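October
By Imani Pennington

Section 4. Running the Wurkero demonstration on an open day

This section is for the person who stands at the visitor table. It assumes that the Kandetti simulator is installed and that you have already finished Section 3.

4.1 Before the doors open

1. Start the control computer first, and after it the big screen. If you do it in the other order, the screen stays at low resolution and the small text is difficult to read.

2. Log in with the visitor account. Do not use your own account, even for a short test.

3. Open the Yazzie scene list and load scene 254. Loading needs about 40 seconds. Please do not click again during this time, it will start a second copy.

4. Choose the gripper view. In the kitchen part of the scene you should have both fingers in view, open, with nothing between them.
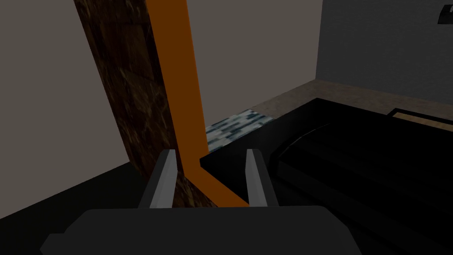
Can a visitor damage the robot with a wrong command?
The visitor controls only the simulated robot, so the worst result is that you must reload the scene.

5. Put the hand controllers on the table, with the straps to the front. Check that both show a green battery sign.

Note: The old controllers from 2010 do not work with this version. They have the same plug, so please look at the label under the handle.

4.2 Showing the body view

6. When a group has arrived, change to the body view with key F2. Let the visitors look for a moment before you speak. Most of them need time to understand that they are looking from the robot's own position.

7. Explain that there are two arms, and that the tools on them are different. Then point to the corridor and the door at the end of it. Visitors like to have a goal. 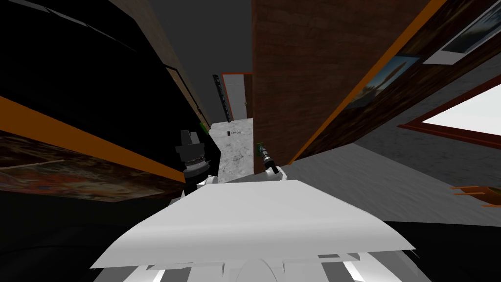

Body view: both arms, with the corridor ahead.

8. Give the controllers to one visitor only. Ask the others to stand behind the line on the floor - people move their elbows more than they think.

CAUTION: Some visitors feel dizzy when the base turns quickly. Keep the turning speed at 2 or lower. If a person feels unwell, press Pause and offer the chair.

4.3 The handle task

9. Return to the gripper view and select the handle task. The green board will load together with the handle.

10. Tell the visitor to bring the fingers to the two sides of the blue part and close them slowly. The fingers should hold the blue part, not the green knob behind it.
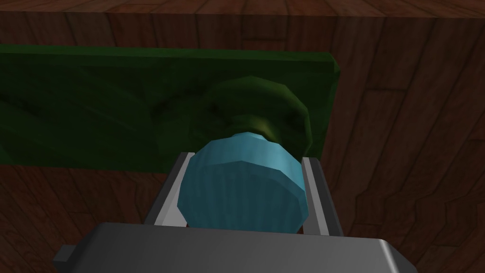
Fingers closed on the blue part of the handle.

11. If the grip is too high or too low, let the visitor open the fingers and try again. Do not take the controller out of their hand. Struan Swanson, who wrote the task, prefers that we give help only with words.

12. Show that the same task looks different when the view changes. The blue part can look like a flat disk, and it becomes hard to judge the distance. Ask the group how far away they think it is.

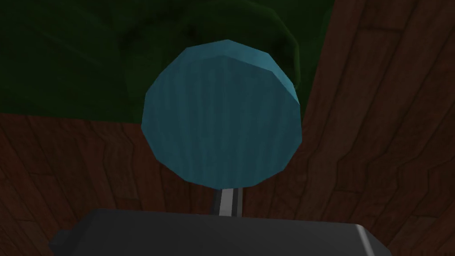

13. Press Reset before the next visitor begins. The counter in the corner goes back to zero.

4.4 Closing

14. Save the session to the Enow folder and write your initials on the paper sheet. Turn off the screen first, then the computer. The controllers go back on the charger in the cabinet, also if they still show green.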